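How do you make a picture that isn't of anything?

Hello! I'm Niamh Ó Dálaigh and I make prints for a living, and this is the question I get asked most when children come to see my work. So let's have a go at it.
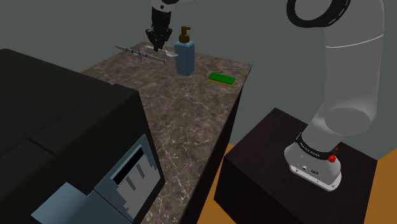
When a painting doesn't show a person or a place or a bowl of fruit, we call it abstract. That's a grown-up word for a picture made out of shapes, colours and lines that are allowed to be themselves. A red circle can just be a red circle. It doesn't have to be a tomato (though you can think of tomatoes if you like, I often do!).

I start with a feeling or a sound. Last August I made a big print called Skatlow, and it came from the noise rain makes on a tin roof. I pressed 963 tiny blue marks onto the paper with the end of a cork, and it took me 30 afternoons. My fingers were blue for ages.

My friend Sachiko Hattori works the opposite way round. She looks at one real thing, say a boat, and draws it again and again, leaving a bit out each time. First the ropes go, then the windows, then the sail - until all she has left is 2 curved lines. I still feel the boat in them, and I couldn't tell you why.

People sometimes say, "I could do that." Well, good, please do! Get some paper and a crayon and put on a song you love. Draw for 60 seconds without lifting the crayon up. Let it go fast when the music goes fast, and press hard in the loud bits. Then turn your paper upside down and see which way up you like best.

You don't have to give it a name, but I always do. Sachiko calls all of hers Untitled, and then she can't remember which is which when the gallery rings up.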